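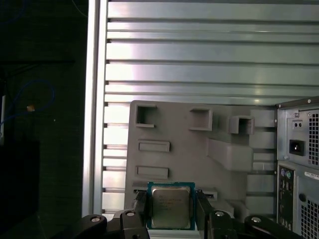

**To:** Karlijn Groen, Betico
**From:** Hilde Peeters, returns grading
**Period:** through February 2020

The grant covers inspection and resale of returned Vachon dehumidifiers and room thermometers. Intake for the period was 491 units. Of these, 333 passed the full function check and were released for resale as repackaged goods. A further 30 were scrapped, and the remaining 128 are on hold, mostly for missing parts.

## Function check

Each dehumidifier runs for 12 hours in the closed room. We log the humidity at the start and end, the water collected, and the fan current on both speeds. Thermometers sit next to the reference probe overnight. The pass limits have not changed since December.
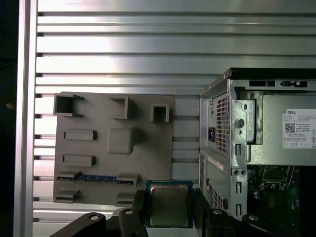 The fan current limit is still under review. Units with a dusty intake filter draw slightly more on the low speed and fall outside the limit, then pass after the filter is washed. Thijs Willems has proposed washing the filter before the first run. This adds one step per unit but removes most of the repeat runs.

## Opening and repair 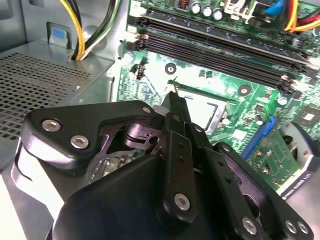
Repair time on the dehumidifiers is set by the housing. The rear shell has to be unclipped along both sides before the control board can be reached, and two clips break easily on the older version. The layout we have asked Vachon for is closer to an opened desktop PC case, where the green motherboard and its CPU socket can be reached without taking out the parts around them. Vachon has the request and has not given a date. Until then we keep spare clips in stock and charge them to the repair line.

Open items:

- Float switch, old version: second supplier needed. Clinach has sent samples.
- Tank seals: fit is good, the color is off. Acceptable for units sold with signs of wear.
- Printed manuals: the Dutch pages were missing from the last batch.
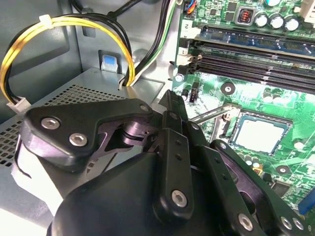

## Labels and warranty

Marijke Stevens has rewritten the box label. It now states separately whether the packaging or the product itself is damaged, as buyers were reading the old wording as a fault notice. The warranty on released units stays at one year.

## Next period

1. Clear the units on hold, starting with those that need only a tank or a power cord.
2. Decide on the filter step and update the check sheet.
3. Khrystyna Kravchuk to send the scrap weights with the next cost statement.

No change to the budget is requested.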